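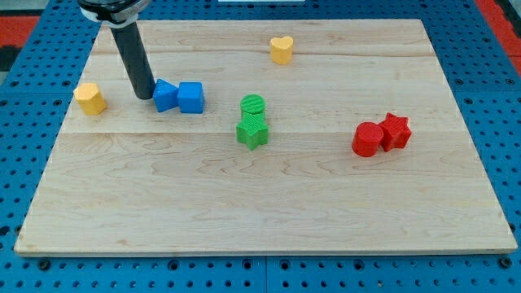 **Jintana Phetsri**
Build lead, Trimwood Shared Workshop, Kirkton

# Block pusher build: frequently asked questions

These are the questions I get most often from members and from people on the build mailing list. I update the page when an answer changes. If you want to work on the project, read the sections on booking and on the stop button first.

## The project

### What is the block pusher?

It's a robot arm that slides small plastic shapes across a board using a rod. It doesn't pick anything up. The project is called Irilen on the booking sheet and in the shared folder, so search for that name if you're looking for the files.

### Why push blocks when you could grip them?

A gripper is another motor, another cable and another thing to repair. The rod has no moving parts. Pushing is also a harder problem than it looks, and that's what most of us wanted to work on. A star doesn't travel the way a cube does, and two blocks in contact don't move the way one does.

### Is it finished?

No. The arm moves reliably and the manual control works well enough for a new member to learn in an evening. The automatic mode can move a single block to a target spot. Separating two blocks that are touching is still hit and miss.

### Who pays for it?

Members who work on it put in for parts. The arm was bought second-hand in May and belongs to the workshop. Filament comes out of the general supplies budget up to the usual limit.

## The table and board

### What is the table top?

Blue panels with a regular grid of holes, butted together with a seam between them. The grid makes it easy to put things back where they were. Please don't drill new holes.

### Why is there a wooden board on top?

The blocks catch on the holes if you push them straight across the panels. The board gives them a flat surface. It's a light-coloured board with the planks running side to side.

### Does the seam in the board matter?

A little. We sanded across it, but you can still feel it with a fingernail, and a small block pushed slowly will sometimes hesitate there. Either start your run with the block clear of the seam or push at the normal speed. I'd like to replace the board with a single sheet at some point, but it isn't urgent.

### Can I wax or oil the board?

Please don't. Any finish changes how the blocks slide, and everyone's saved settings stop being useful. Wipe it with a dry cloth. If someone has spilled something on it, leave a note on the log sheet and let it dry flat.

### How do I know the board is in the right place?

Line up its front corners with the pencil sketch in the shared folder, then run the corner check from the start menu. The arm moves above each corner in turn and waits for you to press Enter. If it's out by more than a few millimetres, move the board and run the check again. Don't change the numbers in the settings file to suit the board.

## The rod

### What is the rod made of?

A length of black rod, rounded at the tip and sanded smooth. We tried a bare metal one first and it scratched the board.

### How close should the tip be to the board?

Close enough that it can't ride up over a block, without touching the wood. Slide a folded sheet of printer paper under the tip. It should pass with a slight drag. Check this at the start of each session.

### The rod is rubbing on the wood. What do I do?

Stop the arm, raise it with the manual control and look at the clamp where the rod goes in. The rod has usually slipped down. Loosen the clamp, reset the height with the paper and tighten it by hand. A spanner will crush the rod.

### Can I fit a different tool?

Yes, on your own booked time, and put the rod back afterwards. Tell me beforehand if the tool is heavier than the rod. The arm's limits were set with the rod on.

## The blocks

### What shapes are there?

The shapes we use most are cubes, cylinders, stars, a triangle, a pentagon and a heart. The colours in use are red, blue, green and yellow. Not every shape exists in every colour.

### Were they printed here?

Yes, on the workshop printers. The files are in the Irilen folder under "blocks". We print them at 40 per cent infill so they have a bit of weight. Lighter ones tipped over when pushed near the top edge.

### Should I sand the ridges off?

No. The ridges are print lines. They help the rod hold its contact, and a sanded block behaves differently from the rest of the set. Do trim any blobs or stringing from the bottom face, as those drag on the board.

### Can I add my own shape?

Yes. Keep the height the same as the others and use a solid colour. Avoid brown, cream and tan, which the camera has trouble picking out against the wood. Avoid black for the same reason with the rod.

### Why do some layouts start with blocks touching?

Touching pairs are the test we care about most at the moment. Two blues side by side, or a green star against a green cylinder, are hard for the software to tell apart. It tends to see one large block and push it in the middle. If you're new, start with single blocks well spread out.

### One of the blocks is missing. Who do I tell?

Look under the table first. If it isn't there, print another from the same file and write it on the log sheet.

## Running the arm

### Do I need training?

You need a short induction, which I run on Saturday mornings at 9. It covers the stop button, the corner check and the manual control. You don't need to know how to program.

### Where can I stand?

Anywhere outside the red areas when the arm is live. If you need to reach onto the board to reset the blocks, press stop first. This applies even if the arm isn't moving, as it may only be waiting for its next instruction.

### What speed should I use?

The default. The software allows more, but fast pushes send blocks off the board and onto the panels, and you'll spend your session fetching them.

### Can I save my runs?

Yes, and please do. Press R before you move the arm and R again when you're done. Runs go in the folder with your member name. There are 73 good ones in the shared set so far, and we need more that include touching pairs. Leave out runs where someone put a hand on the board partway through.

### The arm stopped partway and won't move. Is it broken?

Probably not. It stops when it meets more resistance than it expects, usually from a block jammed under the tip. Press stop, clear the block, release stop and send the arm home from the menu. If it stops again with nothing in the way, switch it off and leave a note for me.

### The automatic mode pushes the wrong block.

Check the lighting. The overhead lights should be on and the window blind down. Red blocks cause the most trouble late in the afternoon when the sun comes in low. If the lights are right and it still picks wrongly, save the run and add "wrong block" to its name.

## Booking and joining in

### How do I book it?

Use the sheet on the Trimwood members' page and choose Irilen. Sessions are two hours. You can hold one forward booking at a time. If you can't come, take your name off so somebody else can have the spot.

### Can I bring my kids?

They're welcome to watch and to set out the blocks while the arm is stopped. The manual control is for inducted members only.

### Can I build one at home?

Yes. The drawings for the clamp and all of the block files are free for anyone to use. Any small arm that can hold a rod steady over a flat board will do the job. You'll have to set your own limits and heights, as ours won't carry over. The Pongsiri notes in the shared folder cover a desktop version with a smaller board, and I'd start there.

### What help do you need right now?

Someone to tidy the settings file, and someone patient with a printer to redo the triangles, as the points wear down. Leave your name on the log sheet or see me after induction.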